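# An afternoon at the Flodley open day

Notes from November, typed up with a cup of tea and very tired feet.

I'd been meaning to get to the Flodley open day for years, mostly because I sew (badly, but a lot) and half my fabric stash comes from places like it. It's a big old sorting and mending works on the edge of town, and once a year they open the doors, charge you £2 and let you wander about. The bus took 40 minutes and smelled of chips. Worth it!

We started in the sorting hall, where everything comes in by the bale and gets split up by fibre and weight. Denim down one side, knits down the other, and a whole bay for Predard, who send over their roll ends. I wanted to climb in. Our guide let us feel the difference between a good cotton and a tired one with our eyes shut, and I got most of them wrong, which was a bit humbling after all these years at a sewing machine.
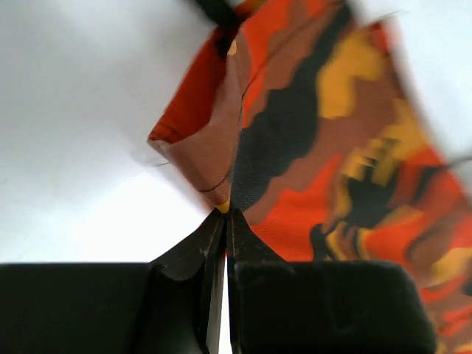 Folding was my favourite bit of the whole day. I've always been a roll-it-and-shove-it person, so it was lovely to hear people talk properly about corners and edges and which way a cloth wants to fall. Loud prints are a gift for this, I think. With the orange-red camouflage you can tell straight away which side you've got, as the underside is a muted pinkish brown, and once a corner is turned over the two don't get muddled. My plain navy sheets at home give me no such help. I now want a camouflage tablecloth, and my other half has already said no.

After that came the mending room (warm, thank goodness) and a table of offcuts from Plillari at 57p a bag. I bought more than I should have. The Mittal stand next door had buttons sorted by colour in little drawers, and I lost a good chunk of the afternoon there hunting for a match for my green coat. Didn't find one. Came away with 21 brown ones instead, so now I suppose I need a brown coat.

The café shuts at three, so go there first if you want the cheese scones. I got the last one and it was a bit squashed, but still very nice.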